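Questions I get about bracelets, bangles and the tray thing

Updated October 11, 2018

I put up a post in September about sorting out my bracelet drawer and my inbox has not been the same! Most of you ask the same handful of things, so I've pulled the answers together on one page. If yours isn't on it, leave a comment under the drawer post and I'll get to it (I'm slow, sorry).

How many bracelets do you own?

I counted for that post and got to 127, hair ties not included. That's after I gave a bag of them to my niece. A lot of them are beaded ones I made myself on winter evenings, and the bangles are mostly market finds. I don't wear anywhere near all of them. There's a small bunch I reach for all the time and the others wait their turn.

Why a tray and not a jewelry box?

I had a box for years, a nice one with a lid, and everything in it turned into one big knot. With a shallow tray I see the lot in one go and I pick something different every morning. Mine are square, low-sided, and light enough to carry to the bed or the couch when I feel like rearranging. I still use boxes for things I only wear to weddings.

Where did you get your trays?

Two came from Xenos and one is from a little shop called Kakeletti that does gift packaging, which is where I learned that the bottom half of a sturdy gift box makes a perfectly good bracelet tray. I paid under 3 dollars for it. Please don't spend 50 on a velvet one until you've tried this first.

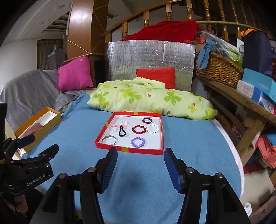

TRAYS AND SORTING

Do you sort by color or by type?

Color, sort of. In the red tray I keep my dark reds on the right, so the maroon bangle and the deep red beads are near each other, with the white and lavender ones next door. The clear beads with the pink sections go on the left. I tried sorting by type once (all bangles here, all beads there) and hated it, it looked like a store.

Can metal bangles sit in with beaded bracelets?

Mine do. The silver-grey one has the corner to itself and doesn't bother the others. What I wouldn't do is stack metal on top of beads, especially if the tray gets carried around a lot. One layer, everything flat, a bit of space between them if you've got it.

Is that a hair tie in there?

Yes! A plain black one. I wear one on my wrist most days so in my head it counts as a bracelet. It also means I know where to find one at 7 in the morning.

How many do you put in one tray?

However many fit without overlapping. When I have to lift one bracelet to see another, it's time for a second tray or a clear-out.

CARE AND MENDING

How do I clean beaded bracelets?

Soft cloth, barely damp, then leave them flat on a towel overnight. I don't soak them. The elastic goes slack on me much sooner when I do, and some coated beads lose their color.

My elastic snapped. Can I save it?

If you found the beads, yes. I restring with the Brakeo stretch cord in the medium thickness, pull it gently a few times before I start so it doesn't sag later, and finish with a surgeon's knot and a tiny dot of glue. Let the glue dry all the way before you put it on. Work over a cloth or a towel, beads roll like crazy on a bare table.

What size should I make them?

Measure your wrist snugly and add a little. My wrist is small and I cut my cord far too long every time, but you can trim long cord and you can't do much with short.

SWAPS

Do you sell or trade?

I don't sell. I do bring a bag to the Brostport swap table, where I came home last time with 31 loose beads and a bangle that's too big for me. If you're going, bring yours in a tray so people can look without digging.

Can I send you a photo of mine?

Please do, I love them. Tell me if it's okay to post it.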